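Repotting succulents in winter - wait or go ahead?
Houseplants and Windowsills > General Chat

olldale_porch
Hello everyone, and thank you to whoever pinned the watering guide, I have read it more often than I've read most novels. My question is about timing. I have six little echeverias that came with me when we moved to Skidville, and they have been sitting in the same nursery pots the whole while. It's January, the window faces east, and the lower leaves on two of them have gone soft and wrinkly. My sister says repot now. My neighbor says touch nothing until spring. They are both very sure of themselves and I have to live near both of them. What would you do?

mossandmug
Welcome! I'm with the neighbor. Echeverias aren't doing much of anything in January with east light, and if you disturb the roots now they just sit there in damp soil and sulk. Wrinkly lower leaves are normal as the plant uses up the old ones. Give them a small drink, pull off the crispy ones, and wait until you see fresh growth in the middle.

tincanterrace
I'm going to disagree, kindly, as I do every year when this comes up. It depends what they're potted in. Nursery mix is mostly peat, and once it dries out hard it won't take water back in, so you can pour all you like and it runs down the inside of the pot and out the bottom. The plant goes thirsty while you think you're drowning it. I moved 50 or so small ones into gritty mix over two winters, in a back bedroom with a heater, and lost 4. I've done worse in May.

What I look at first is the pot, and I'm fussier about that than most people here. I like something that's wide at the top and not too deep, with angled sides if I can get them, so the root ball slides out in one piece when the time comes. Glazed or plastic is fine by me as long as the mix drains. The terracotta crowd will be along shortly to tell you otherwise, and they're lovely people, but their plants need watering twice as often as mine. 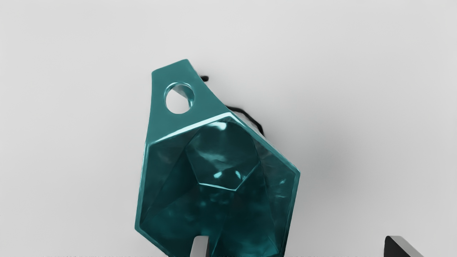

Then there's the mix itself. I use half ordinary potting soil and half pumice, and if the plant has been in peat I tease away as much of the old stuff as I can with a chopstick. Leave it unpotted overnight on newspaper, pot it up dry, and don't water for 9 days. I know that sounds mean. It gives any torn roots time to heal over.

mossandmug
A heated back bedroom is not an east window in Skidville, though! I think your four losses would have been a lot more in a chilly room. And I am the terracotta crowd, thank you, reporting for duty.

tincanterrace
Fair point about the heater, I'll give you that one. Not budging on terracotta.

pruven_greenthumb
Could I suggest something in between? Lift one out - just the saddest one - and look at the roots. If they're pale and firm, tuck it back in and leave the rest alone until March. If they're brown and mushy, you have your answer and I'd repot that one the same day. I did this with a tray I bought at the Lindqvist nursery sale and only one needed help.

olldale_porch
You are all so kind, and I see it isn't only my family who can't agree. I tipped out the worst one over the sink this evening. The roots look pale, but the soil was a hard little brick, dry all the way through. So does that make tincanterrace right, or mossandmug?

mossandmug
Pale roots, so it can wait! Stand the pot in a bowl of water for half an hour and let it soak up from below, then drain it really well.

tincanterrace
Hard little brick, so I'd change it. But the soak will get you to spring if you'd feel better waiting, and I promise not to say a word about it.

olldale_porch
Soaking them all tonight, then, and I'll repot the one that's already out, as it's made such a mess of my sink anyway. I'll come back when there's something green to report.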